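**Staff Forum > Facilities and Common Areas > Proposed change to second-floor refreshment provision**

**Petronella Shabalala** (Moderator)
Tuesday, April 23, 2024

Colleagues are invited to comment on the proposal to end the filter coffee service on the second floor of the Kruger Building and to provide a capsule machine in its place. The present contract with Britura expires at the end of May. The monthly charge is $2,386, which covers beans, filters, milk, cleaning and one service visit.

Under the proposal, the department would supply the machine and staff would purchase their own capsules. Tea and hot water would continue as now. Comments should be confined to the second floor. The arrangements in the Levum Annex are under separate review.

---

**s.gumede**

I wish to record my support. The filter service is prepared at 8:00 and again at 1:00, and staff on the late rota have no access to either. A machine that makes one cup at a time would serve those of us who arrive after the second pot is finished.

A capsule machine of the general type proposed:

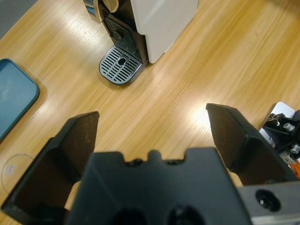 *Compact capsule machine, white side panel and black front.*

I would ask that the location be settled before any purchase is made. The alcove next to the copier has one outlet, and it is already in use.

---

**Pravesh_C**

I must respectfully disagree with Mr. Gumede. The proposal transfers a cost from the department to its employees and describes the result as an improvement. Forty-four people work on that floor. Many of them drink two or more cups per day, and the price of capsules over a year is considerable for a person in the lower pay grades.

I also note that the proposal does not mention waste. Our building policy requires each department to reduce what it sends to landfill, and I can find no provision for the collection of used capsules.

---

**s.gumede**

In reply to Pravesh_C: the supplier named in the draft, Sketorik, offers a return bag for used capsules. It was mentioned in the appendix. I accept that the appendix was circulated late.

---

**Pravesh_C**

I have now read the appendix. The return bag must be taken to a collection point 14 miles from this building. The draft does not say who is to take it there, or how often.

---

**halima.amadi**

May I raise the matter of cups. When the filter service began, the department stopped buying disposable cups, and the policy on personal mugs was adopted at the same time. If the Britura contract ends, does the policy on mugs remain in force? It is written as an attachment to that contract.

I would also welcome a tray or similar surface for the station. The counter on our floor is unsealed and marks easily. A plain layout would be sufficient, along these lines:

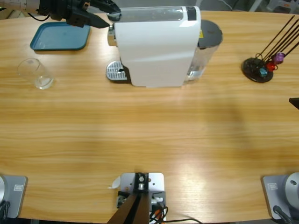 *Coffee station on a wooden table, with tray and glass tumbler.*

I have no strong view on the machine itself. My concern is that the area be kept in good order, and under the current arrangement the Britura attendant wipes it down each afternoon. The proposal is silent on who would do so in the future.

---

**Petronella Shabalala** (Moderator)

To answer Ms. Amadi: the policy on personal mugs would lapse with the contract and would need to be reissued. I will see that this is placed on the agenda. Cleaning of the counter would pass to the building's evening crew, subject to their agreement, which has not yet been requested.

---

**r_ngau**

I suggest a third course. The Britura contract permits a reduced service of one pot per day at a lower rate. I administered this contract until last year and the clause was never used. The late rota could be served by moving the second pot to 3:30, and the first could be dropped, given that most staff on the early shift bring coffee from home.

Retno Ngau, Records

---

**Pravesh_C**

I would support Retno's suggestion, with the exception of dropping the morning pot. I do not believe it is correct that most early staff bring their own. I do not, and neither does anyone at my end of the corridor.

---

**s.gumede**

A single pot at 3:30 would be cold by 6:00. The late rota ends at 9:00. I do not see that this resolves the difficulty I described.

---

**r_ngau**

The pots are insulated. I would ask Mr. Gumede to refer to the equipment list.

---

**Petronella Shabalala** (Moderator)

Members are reminded to address the proposal and not one another. I have asked Britura to confirm the rate for the reduced service in writing and will post the figure when it is received. The comment period remains open until the first Friday in May.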